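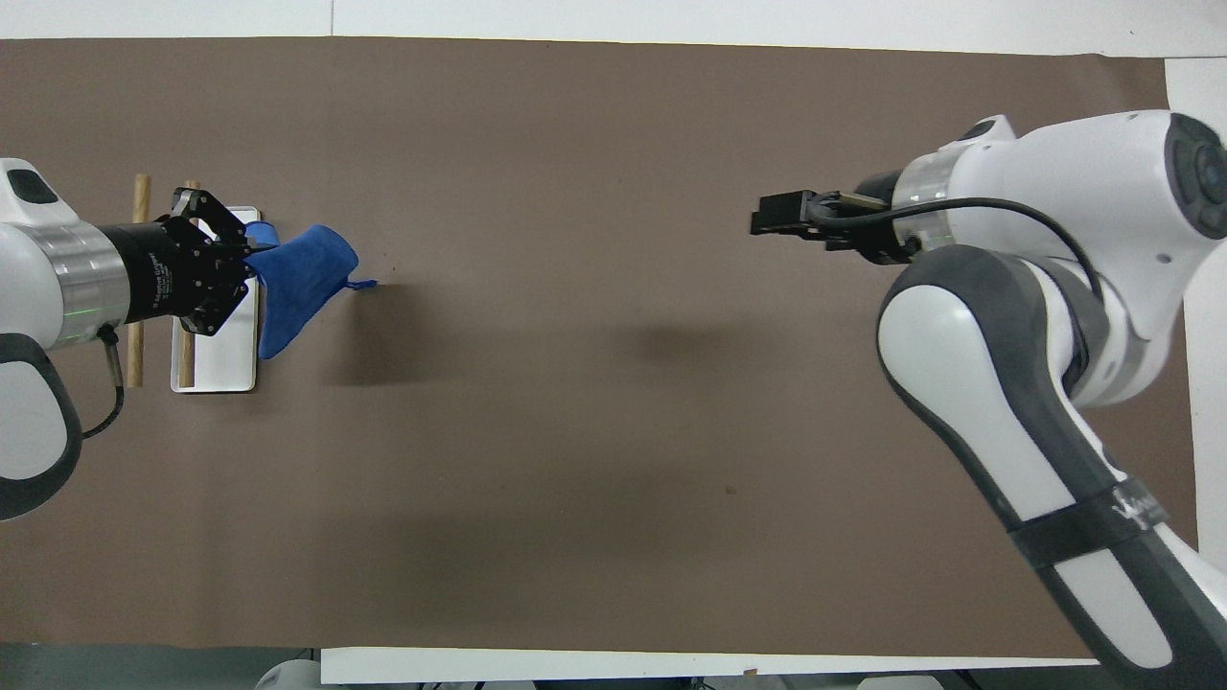 Cleaning cloths at Rendwood are to be folded at a covered table before they are stored. Brown paper provides a suitable surface and should be replaced when soiled. A shallow tray, such as the white one beneath the blue cloth, keeps each item within reach while it is handled.

Shake out the bunched cloth and locate any loop or tag. Lay it flat, smooth it from the centre and fold it in half 2 times. Place cloths of the same colour together, to a maximum of 15 per stack.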